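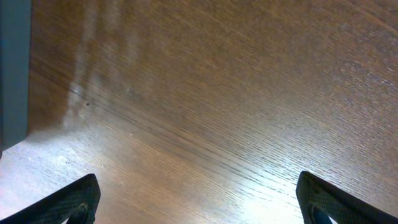 Is Your Snack Bag Mostly Air?
Friday
By Nanami Mizuno

People love to say that snack bags are full of nothing. Are they right? I don't believe a thing like that until I've checked, and you shouldn't either.

Start with a table and a basket. A wooden table is fine. A gray plastic basket with small holes in its sides can hold your snacks, but crumbs may sneak out through the holes, so don't trust it with anything loose. 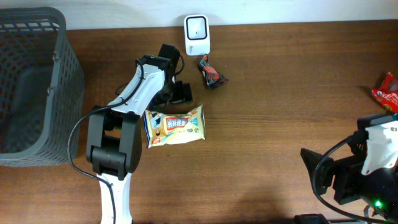
What is the air for?

Snack makers say the air is a cushion. Fair enough, chips do break. But does every bag need so much of it? Dried, shredded food bends before it snaps, so I have my doubts.

Look at a clear bag and you don't have to take anyone's word. With dark reddish shreds inside, you can see how far up the filling goes. It fills most of this one, from just under the red-orange band down to the narrow point.
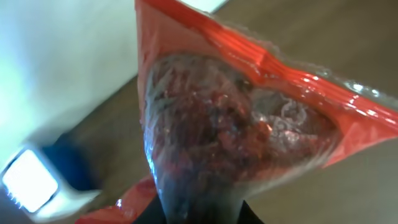 Try it yourself

Pick a see-through bag. Hold it upright and tap the bottom 10 times. Did the food sink? My neighbor Lino Mancuso swears it always does. Maybe — but "always" is a big word, and he tested one bag.

Then read the weight on the label. A bag marked 100 grams should hold 100 grams of food, whether the bag is huge or tiny. The size of the bag tells you very little. 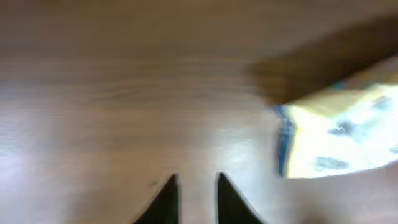

UDEMBERG, November — A reader, Elisa Donati, asks if a bigger bag is a better deal. Not always! Divide the price by the grams for each bag, then compare.

Recent stories
Do Carrots Help You See at Night?
Who Decided Breakfast Comes First?
17 Questions About Salt
Can Bread Really Go Stale in a Day?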